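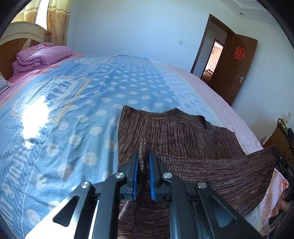
Bedroom work with the hand-held grippers: picking up a fold of brown knit.

Print this page | E-mail this page

A visit to Grello in Drarovside, or how I rewrote my equipment budget on the train home

May 10, 2022

I went up to Drarovside with a spreadsheet and came back with a different one. Our shop, Avotiņš, does laundry and linens for vacation rentals, and my boss has been after me since winter to put a number on "robot stuff" for the July plan. I had penciled in an arm. One big line, one big scary figure, plus shipping. Then a friend in the business said to go see the Grello people first, before I signed anything, so I wrote to them and they said sure, come Thursday week, bring comfortable shoes. (The shoes were for the hill. There is a serious hill.)

Hiyori Sekiguchi met me at the bottom of it and we talked prices the whole way up, which left me a little short of breath for the good parts. She runs the Gornlow project, the one that handles soft things: sweaters, bedding, towels. Most of it happens in ordinary furnished bedrooms with ordinary bedspreads, and I loved that. The bed they were using had a blue dotted cover and pink quilts, and the sun was pouring in. I've been to demos where everything sits on a gray table under perfect lights, and then you get home and your own light is nothing like it!

The way they work is that a person holds the grippers, one per hand, and does the job with them, and the cameras record it. The arm comes later. Hiyori's advice was to buy in that same order, and she was pretty firm about it. Get hand-held units, find out which of your jobs two flat fingers can do at all, and only then go shopping for something that bolts to the floor. I asked whether she would say that to somebody with a bigger budget, and she said she'd say it louder.

I got a turn, of course. I pinched, I lifted, I dropped, I pinched again. My own hands know where the hem is without looking and these did not, and it took me longer than I'd like to admit to get a fold to stay between the fingers. The soft pads do most of the gripping. I'd had no line for pads at all! They're a wear item, so now there's a line for pads, and one for spare pins and screws while I'm at it.

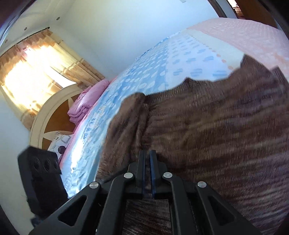 Anyway, back to the money, since that's what I was sent for. My old sheet had one arm, one laptop and a vague "misc." The new one starts with 3 pairs of hand-held grippers, so two people can work and one pair can be in the repair box. Hiyori thinks a beginner gets 70 usable recordings out of a full day, maybe, and that it goes up once you stop fussing with the cloth. She told me to plan paid hours on the low number. I had planned zero paid hours. I had honestly pictured people doing it between dryer loads, and she was very kind about that.

Storage was the next surprise. Video piles up fast, and she would put around 80 percent of the first computer money into drives and backup and leave the fancy machine for later. I argued a little. I wanted the fancy machine. It's still on the sheet, in light gray, at the bottom.

Then there's the room. We have a back space at the shop that I assumed would do, but it only has folding tables in it, and if our actual work is making beds then we need a bed. A real one, full size, with a headboard in the way and a nightstand in the way and linens in whatever patterns our clients buy. So my robot budget now includes a mattress. I can already hear the phone call with accounting.

Things I forgot to ask: whether the grippers can be serviced here or have to be shipped back, how long the batteries on the recorders go, and what insurance thinks of any of it. I've e-mailed all that and will add the answers when I have them. Lunch was dumplings across from the station, very good, get the pork ones.

Where I've ended up is a first phase that costs a good bit less in hardware than my single arm did and a good bit more in wages. The arm moves to next year with a question mark. My boss has read it and wrote "why a mattress" in the margin.

Comments (4)

lintroller: We did it the other way around, arm first. It's in a corner with a tarp over it. Buy the hand-helds.

Marge in accounts: What are you putting for pads? Per month or per hour of use? I'd go per hour.

Author reply: Per month for now, Marge, but per hour makes more sense and I'll change it.

pressroom_pete: Does fitted-sheet work come into it anywhere? If a gripper can do the fourth corner I'll pay double.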